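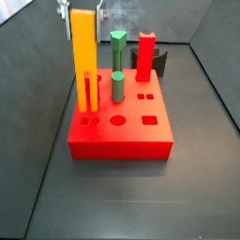

They'd moved the polling station and never said a word to anyone, one woman told me outside the Co-op, so if I wanted to know why her road hadn't voted I could go and ask the council. She had her coat on and a bus to catch, and that was the whole conversation, but I wrote it down on the back of my hand and it more or less became my project.

I'd planned to write about young people and voting. Everybody writes about young people and voting. What I ended up with is a report on where the polling stations were for the Prirnotley town council election in March, how people found out, and whether it made any difference to who bothered going.

Changing Places: Polling Stations and Turnout in Prirnotley 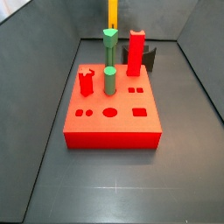

Megan Tillcott

Background first. Prirnotley has five wards, and until last year each one had its own polling station. Then the Jullano Hall had its roof trouble and the school said no to another closed day, and the council put three wards into the leisure centre on the ring road. If you've got a car it's a nice easy trip with parking at the door. If you live on the Trurniso estate it's a walk under the flyover and up a hill with no pavement on one side (I did it twice, once in hail, and I would not do it after a shift).

The council says it sent the new addresses out on the poll cards, and it did, I've seen one. The address is on there in the same size print as everything else. Nothing on the card says it's different from last time. I think that matters more than people at the council thought it did, and I'll come back to it.

What I did

I started with the published results, which are on the council's website as a scanned sheet, slightly wonky. The town as a whole cast 1,269 votes and 263 of those were postal. I copied the ward totals into a spreadsheet and put them next to the ones from four years ago. Then I went out and talked to people. I stood outside Fiore, the café on the corner by the market, on and off for two weeks, mostly at lunchtime, and the owners let me leave my bag behind the counter. I asked everyone the same three things: did you vote, did you know where to go, and where did you vote the time before.

I also read the campaign leaflets, because I wanted to see whether the parties had helped. One of the independents told me by email that they'd had 2,000 printed and run out before the last weekend. It had a lovely map of the bus routes they wanted to save. It did not have the polling station on it! 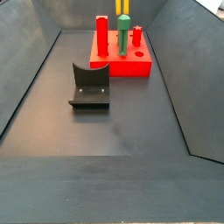
Pegs upright on a red block

What I found

The wards that kept their polling station held up fairly well. Turnout dropped a bit in both, but it dropped in the next town along too, and that had no changes at all, so I don't read much into it. The moved wards were more of a mixture than I expected. Trurniso fell the most. The other two barely shifted, and one of them has a lot of retired people with postal votes, who wouldn't have cared if the polling station had gone to the moon.

The interviews were messier. Plenty of people said they'd voted when I'm fairly sure they hadn't - one man described the inside of the Jullano Hall to me in detail, and it was shut. My tutor warned me about this and I should have listened earlier and changed the order of the questions. Asking where before asking whether would have been better.

The thing I kept hearing was that people went to the old place, found the doors locked, and went home. There was a notice up, A4, in a plastic sleeve. A few said they'd meant to go to the leisure centre later and then tea happened.
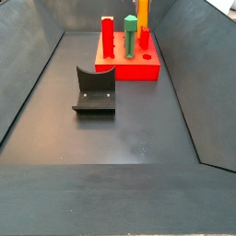

Turnout for a whole town is a slippery sort of number, and I think that's the main thing I'd tell another student starting on this. The council's report on the election gives the town figure and leaves it there, and the town figure looks fine, a small dip and nothing to worry about. It's only when you split it by ward that Trurniso shows up. I've come to picture it a bit like the pegs on that red block: they all rise from one base, but you'd have to look at them one at a time to say anything useful about any of them. The local paper used the town figure as well, so most people here have never seen the ward ones.

What I can't say

I can't prove the move caused the drop. Trurniso also had a candidate stand down this time who'd been very well liked, and there was no contest worth the name. My interviews were with people who walk past a café at lunchtime, so anyone working in the warehouses is missing. I tried one evening at the bus station and got mostly people from out of town.

I'd like to have had the hourly figures from the polling stations too. I asked for them, and was told they aren't kept.

Recommendations

Print NEW ADDRESS on the card, big, where it applies. Put someone outside the old building on the day, at least from 4pm until close. Run a minibus from the estate, even once an hour. I sent these to the council's elections office and had a polite reply saying polling places will be looked at again before the next round, and that the Jullano Hall roof is expected to be finished by then.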